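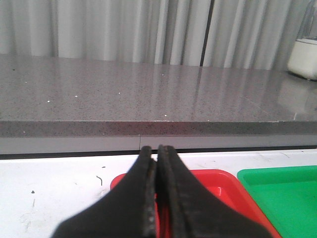 Robichaud Sorting Trays, small size: bench review
By Orysia Polishchuk
Sunday, February 2, 2020

Robichaud sells its plastic sorting trays in single colors and in mixed sets. I bought one red and one green, in the small size, and used them for hardware sorting and kit assembly at a white-topped bench. Both were bought at retail price from Kosden, a local shop supply store.

Construction

Each tray is a single molded piece with a raised rim, rounded corners, slanted side walls and a flat bottom. There are no dividers, lids or feet. The rim is smooth to the touch and had no flash left over from molding on either sample. Wall thickness feels the same all the way around.

The slant of the walls matters more than I expected. Washers and short screws can be pushed up the side with one finger and taken at the rim. In my old Casov trays, which have nearly vertical walls, thin washers sit flat against the corner and have to be pried out with a fingernail. The drawback is floor area. For the space it takes up on the bench, the Robichaud tray has less usable bottom than a straight-sided one.

Color

The red and the green are both strong and easy to tell apart at arm's length under normal overhead light. I use red for rejects and green for checked parts. Taras Marchuk, who shares the bench, has trouble separating red from green and asked for a different pair. Buyers in the same position should look at the full color list before ordering. A strip of masking tape on the rim also works.

Zinc-plated parts show up well on both colors. Black oxide screws are harder to see on the green, particularly in the corners.

Load and stability

I filled the red tray with 200 M4 nuts and carried it by one short side. It flexed slightly at the rim and nothing spilled. On a clean, smooth bench top an empty tray slides easily, and a light bump from a sleeve is enough to move it. Loaded, it stays put. A thin rubber mat fixes the problem — I would still prefer a textured underside.

Set side by side, the two trays take up little room, but the rounded corners leave a small gap where they meet. Parts dropped between them end up on the bench.

Wear and cleaning

Over the test period I sorted 1267 pieces, mostly steel. Fine marks built up on the bottoms and were easier to find under a desk lamp than in room light. None could be felt with a fingertip. Light machine oil came off with dish soap and warm water. Marker ink needed alcohol and left a faint shadow on the green.

The trays do nothing to keep the bench itself clean. White tops show every scuff and smudge, and grit caught under a tray gets dragged when the tray is moved. Wipe the underside before sliding it.

Alternatives

The Casov tray has more floor area and stacks higher without leaning. The Fingate version comes with a clip-on divider, but its rim is sharper and uncomfortable to carry when full.

Verdict

Recommended for small loose hardware that is picked by hand. For bulk storage, or for anything that has to be stacked, the Casov is the better purchase.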